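Which Clock Gets You Up?
A comparison of bedside alarm clocks
Student project report, Design and Everyday Objects
Cheng-en Au

1. Why clocks

I chose this project in May, at the point in the year when I had slept through three Tuesday seminars in a row and needed to turn a personal failing into coursework. Everyone I know wakes up to a phone. The phone does the job well enough, but it also spends the night next to your head full of messages. An alarm clock has one thing to say and says it badly, which seemed to me worth 20 credits.

The question I set myself was a small one. If you put an alarm clock in a student bedroom, does its shape change how people read it, where they put it and how much they resent it? My tutor asked whether resentment could be measured. I said yes, and section 3 explains how I nearly managed it.

2. The clocks and the shelf

I kept to dial clocks with hands. Digital displays would have been a second project, and I can barely finish one. The two main types were the twin-bell, which is what people draw when asked to draw an alarm clock, and the plain square or rectangular block, which is what people buy when they have given up on charm. The black twin-bell was a Grunari and the first one I bought. The white one came from the market, in a box marked Güneş that may or may not have been the box it started life in.

All of them lived on a two-tier shelf, twin-bells on top and the square-edged ones below. I tried mixing the types at first, but people went straight for the bells wherever I put them and then claimed not to have seen anything else. Separating the types by shelf at least made them look down once. 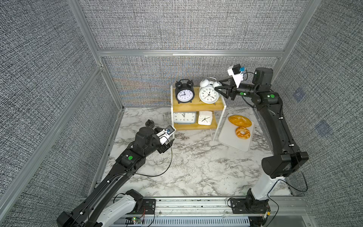
Figure 1. Twin-bell clocks on the upper shelf, grey rectangular and white square clocks on the lower; tray with toy bread to the right.

The bread belongs to the breakfast part of the study. After reading the clocks, each person was asked what they would have time to eat before a nine o'clock lecture, and could point at the loaf or the bagel. The bagel won easily. Two people picked up the loaf and tapped it on the table, disappointed.

3. What I asked people to do

Each person stood at arm's length from the shelf and read out the time on each clock, then set each alarm for seven. I timed the setting part with a stopwatch. Afterwards they rated the clock for annoyance on a scale I drew myself, running from "fine" to "out of the window".

This scale was a mistake. Several people marked the far end before the alarm had gone off, on principle, and I could not in fairness call that data.

4. Results

The whole setting task came to 495 seconds on the twin-bells across the group, and 423 on the square-edged clocks. I had expected a bigger gap. Most of the extra time went on turning the wrong knob on the back, realising, and turning it back again with some dignity.

Reading the time was quick on everything. The small square clock did better than I expected for its size, and people said the black hands helped. Nobody misread it, although one person read it correctly and then argued with it.

Asked which clock they would keep, most people chose a twin-bell. Asked which one they would use, most changed their minds. I think this is the only real finding in the report – people want to own the bells and be woken by something else.

5. Problems

I ran the second session again after a clock stopped, and the repeat came to 511 seconds on the twin-bells. I have left it out of the main figure and mention it here so that my tutor can see I didn't hide it.

The group was made up entirely of people who live on my corridor, and they had opinions about my alarms already.

6. If I did it again

I would test overnight, in actual bedrooms, with people who don't know where I live. I would also look at tick volume, which came up in nearly every conversation and which I had no way of measuring. The Gullow people on the floor above have a decibel meter and have said I can borrow it next term, provided I stop setting things for seven.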